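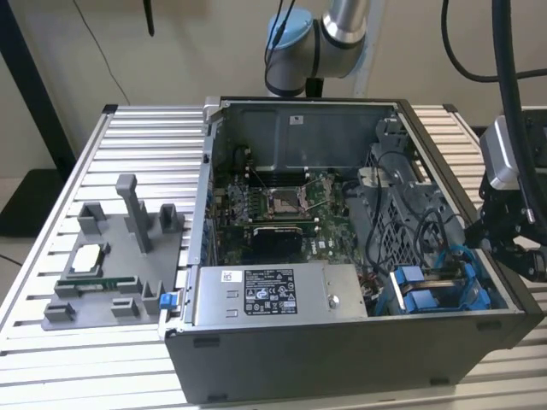

Gripper trial, phase 1, where we are. Money first since Selina asked: 1,000 left out of the 3,000 for fingers and fixtures, arm and controller are not touched. The task is still PC rebuild on the slotted table, which means CPU, memory, drive, in that order. The starting state is the one we agreed with Landton: tower on its side, side panel off, socket open with the retention frame up, CPU and memory module waiting on the printed plate to the left. Graphics card stays in. We talked about pulling it for more finger room and decided against, a real refurb line would not get that luxury.

Grippers compared so far

Three candidates. Short names, the full part list is with Andri.

A, the Ovico parallel jaw. Stiff, repeatable, easy to program. Good on the memory module, best of the lot at pushing it home straight. Poor on the CPU. Jaw tips are too thick and the heat spreader edge gives very little to hold. Thinner tips ordered.

B, the Eberhard jointed one. Slower, more compliant. Forgives a part that is seated a bit crooked in its recess, which A does not. Holds the CPU well enough to get it over the socket. Loses it sometimes on the tilt at the end. Also bulky — close to the drive cage the wrist has to come in at an angle and the cables in there are a nuisance.

C, suction tip, our own build. Lovely on the CPU and no use for anything else. Would mean a tool change in the middle of the job. Not ruled out but I don't want it to be the answer.

No winner yet. If you made me choose today I'd say B with narrower fingers. Andri would say A. We have agreed to stop arguing untill the new tips are in.

Results

13 full runs attempted per gripper for A and B. C only did the CPU step so I left it out of the comparison. Full numbers are in the sheet, the short version:

Memory step: A clearly ahead. B gets there but needs a second push more often than I'd like.
CPU step: B ahead. Neither is good enough to show anyone.
Drive step: about even, both fine when the carrier goes in straight, both bad when it doesn't.
Retention lever: not scored. Tried with A only, slips off the end. Needs a hooked finger, sketch done, not printed.

Failures on the CPU step are mostly the last few millimeters. Pick is OK, travel is OK, then the placement is off by a hair and it sits on the edge of the socket. We stop the run there. Bent pins are the expensive mistake and we'd rather log a fail.

Cameras

Two views, wrist and fixed. Wrist camera is good until the gripper is right on top of the part, then the fingers block it. Fixed view covers the whole case but the socket is small in it. Using both is better than either one. Tried a lower exposure to get rid of glare off the power supply casing, helped some, made the black memory slots harder to find. Went back to the old setting for now.

Calibration drifted once after the wrist mount was loosened to swap grippers. Lost most of a day to that. There is now a check pose before every session and it takes a few minutes. Should of had it from the start.

Controller

Position control with a force limit, same for A and B so the comparison is fair. Force limit is set low for the CPU and higher for the memory. Compliance mode on the Prornside controller is installed, not tested. I think it will help B more than A but that is a guess.

Fixture plate

Third print. Posts are taller than in the second one, recess for the CPU is shallower so the fingers can get round the sides. Memory slot is fine, don't change it. The small stops along the lower edge want to be a bit higher, the next print will have that. Files are in the shared folder under plate3, ignore anything called plate3_old.

Problems

Swapping grippers takes too long, mostly cable rerouting. Quick changer would fix it, there is a quote, it doesn't fit in what's left.
Spare boards: we need more of them before the lever tests. Old ones are fine.
Safety stop tripped twice when the arm reached across to the far side of the case. Path changed, has been OK after that.

Next

Thin tips for A, rerun CPU step.
Narrow fingers for B, same.
Hooked finger, print and try on the lever.
Compliance mode, both grippers.
Decision on one gripper by the end of May, if tips arrive on time.

What I need from you: a yes or no on the quick changer, and whether Landton still wants the lever step included in the final demo. If no, we can drop it and save a couple of weeks. Selina has the quote. Andri can answer on the runs, he did most of them.

March 15, 2020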